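Omgate Black Practice Suture

Trenholm Training Supplies > Suturing > Thread and needles

In stock. Usually sent the next working day.

Omgate is a black suture thread for practice and teaching. It is sold for bench work only, on synthetic pads or on tissue from a butcher or supplier, and it is not sterile. It must not be used on patients or on live animals.

What you get

Each box holds 8 packets. Each packet holds one length of thread, 80 cm long, with a curved needle already fixed to one end. The thread is wound on a card with the needle parked in a foam strip, so it can be taken out with a needle holder without touching the point. The box has a tear-off front and will stand on a shelf or hang from a peg.

There are two thicknesses, Fine and Medium. Fine is the one to order for small, closely spaced stitches and for work under magnification. Medium is easier to see from the other side of a bench and easier on people who are tying for the first time. The needle is the same shape in both, with a taper point. If your pads have a tough skin layer you will probably want a cutting needle, and you should look at the Vurard packs on the next page of this section.

Colour

We stock Omgate in black only. We used to carry a violet version as well, but it was hard to follow once the surface was wet, and most of it came back from the same few customers. Black can be seen on pale tissue and on pink tissue, and both the standing strand and the tail can be traced back to the knot when something has gone wrong with a throw.

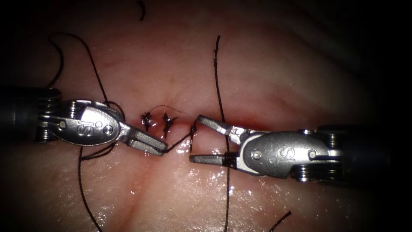
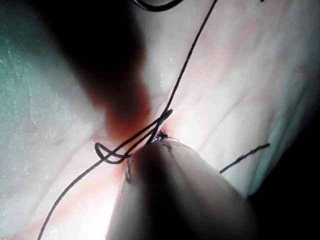
Black thread and small knots on the tissue surface.

Handling

The thread is soft and has very little memory. It comes off the card with slight bends where it was folded, and these pull out with a gentle stretch between the fingers. Don't run it hard between the jaws of an instrument, as this roughens the surface and the next throw will catch before it reaches the tissue.

For instrument ties, leave a short tail. A long one gets wrapped into the loop and has to be picked out again. For a running stitch the full length is useful, but for single stitches many people cut it in half first and use the part without the needle for knot practice on a board.

Knots hold well when the throws lie flat. Omgate is a little more slippery when wet than when dry, so we suggest one extra throw on wet tissue. Trim the ends with scissors. A blade tends to fray them.

Storage

Keep the packets closed and dry, out of direct sunlight. Opened thread can be used again the same day if it is wiped down and laid straight. Thread that has been used on animal tissue should be thrown away after the session, and the needle put in a sharps bin – the cards are plain paper and can go in with ordinary recycling if they are clean.

Specification

Thread: black, non-absorbable, non-sterile
Length: 80 cm
Thickness: Fine or Medium
Needle: curved, taper point, fixed
Packets per box: 8
Use: training only

Ordering

Boxes are sold singly. Teaching departments ordering 5 or more boxes get the trade price, which shows in the basket once the quantity is changed. Fine and Medium can be mixed to make up the number. Unopened boxes can be returned within the usual period, but we can't take back opened ones, as the needles can't be checked.

Boxes from the new batch have the thickness printed on the end flap as well as the front. The thread and needle are unchanged.

Often bought with

Vurard Cutting Needle Pack
Yakubu Knot Board, with clamp
Yakubu Sharps Bin, bench size
Trenholm Tissue Tray, with lid

Page last updated February 14, 2026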